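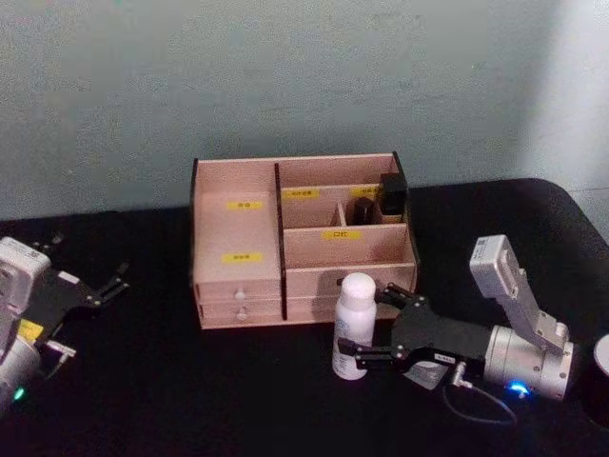
Wooden organizer with drawers

The Soup Before Saturday

I should say up front that I can't really cook. I can make toast, I can make eggs three ways if you count broken fried eggs as a way, and I can make my grandmother's white bean soup, which I'd been making wrong for years without knowing it.

The recipe came to me as a phone call. She talked, I wrote on the back of an envelope, and she hung up in the middle of the part about the lemon because her bus was coming. So for years my soup had beans, garlic, a heel of bread, some rosemary and a question mark. I put the lemon in whenever I felt like it. People ate it. Nobody at my table ever asked for the recipe, and I probably should have taken the hint.

Then my cousin got engaged and my aunt decided we'd all cook for the party up in Dellau, in the old house, everybody bringing one of Grandma's dishes. By the time I called, the stuffed peppers were gone, the plum cake was gone (my sister, obviously) and somebody had even claimed the pickles. I got the soup! For the whole family!

I took the bus up on Friday with two bags of dried beans in my backpack and a loaf from the Badawi bakery on my lap, still warm enough that the woman next to me kept looking at it. Around the second hour I gave up and tore her off a corner. She said it needed salt. It did not need salt.

The house in Dellau has one good pot, and it's huge. It hung over the stove my whole childhood and I was never once allowed to touch it. I got it down by standing on a chair, filled it with water, put the beans in to soak and felt like a person who had things under control. Then I sat down with the envelope and saw that I'd written 300 next to the beans. 300 what? Grams, I'd always figured. I had soaked a lot more than that, and then I couldn't work out how much garlic went with it, or bread, or anything else.

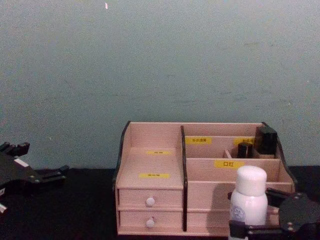 You never put the lemon in while it's boiling, my aunt said from the doorway, and you never, ever put the bread in before the lemon. She'd read the envelope over my shoulder. She had her coat on already and was going down to Buvine for wine, so that was all I got out of her. Another half a recipe from another woman on her way out the door.

I was up at six. The beans had swollen right to the rim. I moved half of them to a bowl, then to a second bowl, and then to the bucket we used to take to the beach, which I scrubbed twice, in case anyone from the party is reading this. I crushed garlic until my fingers stung. I got the oil hot, in went the rosemary, and the kitchen smelled exactly the way it used to when I'd come in from the yard with dirty knees and get sent right back out again. I had to go stand by the window for a minute.

After that it was just time, and stirring. Beans don't care that you have guests. By noon they were still hard in the middle, and the first cars were pulling in, and I turned the heat up even though I know you're not supposed to. My sister came through with her plum cake held out in front of her like a crown and asked if something was burning. Something was, a little. I scraped around it.

At almost 23 minutes past one (I was watching the clock over the stove like it owed me money) I pressed a bean against the side of the pot and it went flat, soft as butter. I took the pot off the heat. I waited. I squeezed the lemons, four of them, then one more because it was a big pot. Then the bread from Badawi, torn up and pushed under with the spoon until it drank everything and the soup went thick and cloudy.

I tasted it standing up, with the lid in my other hand.

It was her soup. I don't know how else to put it. It had that sour edge that gets you right behind the ears, and then the garlic comes up slowly after. All those years I'd been boiling the lemon to death and wondering why mine tasted like warm paste.

We ate outside at the long table. It was windy and the napkins kept taking off – my cousin's fiancé spent most of the meal chasing them through the grass, and I think that's when we all decided he'd do.

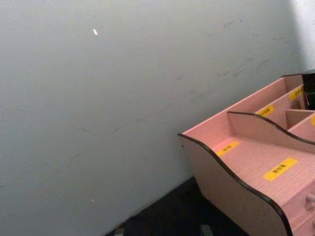 Needs more pepper, my uncle said, holding out his bowl for a third time. The old man from next door told him to leave it alone, she never used pepper in her life, and the two of them argued about it straight through the peppers and the plum cake and on into the coffee.

I went in to rinse the pot and found my sister at the stove, eating what was left off the wooden spoon. She wanted to know what I'd done to it. I told her I'd write it down for her, and then my ride started honking out front.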